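Home Help Board > Furniture and Surfaces > Tables

Dull patches on an oiled table – sand it back or just re-oil?

Posted by Ridwan Sinaga, 2024-11-05
Views: 3,613

We have a pale wooden table that was sold to us second-hand as oiled. The previous owner said it had been done with Futska table oil, the clear one, but she had no tin left to show us and couldn't remember when it was last done. We bought it in January and it has been used every day since, mostly for meals and homework.

The top has gone dull where people sit. If I run my hand over it, those parts feel slightly furry, and the middle still feels smooth. There is also one grey ring from a plant pot, which I know was our own fault. Water used to sit on the surface in beads and now it soaks in within a minute or so if we don't wipe it up.
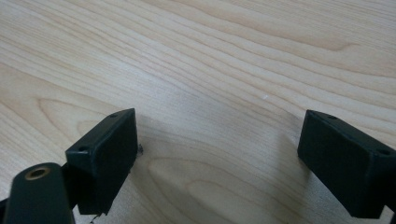 I've been cleaning it with a damp cloth and a drop of washing-up liquid. My brother-in-law says that is what did the damage and that I need to sand the whole top back to bare wood with an electric sander. I don't own one and I'd have to do the work indoors, as the table won't go through the back door without taking the legs off, and one of the leg bolts is rounded.

What I'd like to know:

Do I have to sand the whole top or can I do only the dull parts?
Can I put a different make of oil over the old one? The shop near us only stocks Larneo and Kouris.
How long before we can eat at it again?

I don't mind if it isn't perfect. I would mind if it came out patchy.

Replies (3)

Tekle Woldegiorgis

I've refinished a fair number of tables, mostly for family, and I wouldn't use a machine on this. If the top is veneered you can go through it very quickly, and you haven't said whether it is solid. Look at the end of the table. If the grain lines on top carry on over the edge and down, it is probably solid. If there is a separate strip along the edge, treat it as veneer until you know otherwise.

First find out whether it really is oil. Put a few drops of water on a dull part and a few on a smooth part underneath the rim where it won't show. Leave them for 5 minutes. If the wood darkens and then dries back to its old colour, there is little finish left and you can re-oil. If the drops sit there on a hard, glassy surface, you may have varnish, and oil won't go into that whatever the tin says.

Assuming it's oil, wash the top, let it dry overnight, then rub it down by hand with fine paper, 240 grit or close to it. Go with the grain the whole way. Where the grain curves, keep to the long direction of the board and don't try to follow every wave. Use a cork block or a bit of scrap wood wrapped in the paper, because fingers press unevenly and you end up with shallow grooves. Give the dull parts a few more strokes than the rest, but do the whole top lightly. If you only treat the dull parts you will see the edges of them afterwards. 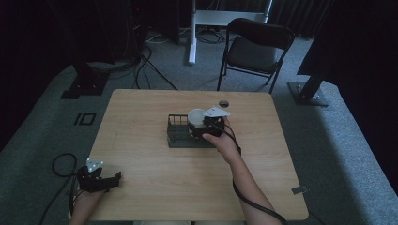 Wipe off the dust with a cloth that is barely damp and let it dry again. Then put the oil on thinly with a lint-free cloth, wait 20 minutes, and wipe off everything that hasn't gone in. Most people leave too much on and then complain that it's sticky. A second coat the next day is usually enough, though thirsty wood may want a third.

On mixing makes, I have put Kouris over other oils without trouble, but try it underneath first. I haven't used Larneo. For eating, go by the curing time on the tin, and use mats for a week or two after that.

The grey ring may lighten with the rubbing down. If it doesn't, it has gone deeper, and you would need oxalic acid, which wants gloves and an open window. Try living with it first.

One more thing: lay the oily cloths out flat outdoors to dry before you bin them. Don't leave them screwed up in a heap – they can heat up and catch fire.

pennyfield50

Just use Plikirico wax, that's all I've ever put on mine and it looks fine. No sanding. Comes up lovely with an old T-shirt.

Tekle Woldegiorgis

Wax will look all right for a while but it won't do much about water, and if he wants to oil it later he'll have to get all the wax off first with white spirit. I'd leave wax for a sideboard.

Ridwan Sinaga

Thanks both. I did the water test and it went dark and dried back, so oil it is. There's no strip on the edge as far as I can tell, and the lines do carry on over the side. I've bought 240 paper and a small tin of the Kouris, and I tried some underneath last night. It's a shade more yellow than the rest but I can put up with that if the whole top is the same. Will do the rubbing down when the children are at their gran's.

Is washing-up liquid all right to carry on with afterwards, or should I get a proper soap?

Tekle Woldegiorgis

Plain water for most days. A very weak mix of washing-up liquid now and then won't hurt as long as you wipe it dry. It's the scouring side of the sponge that does the harm.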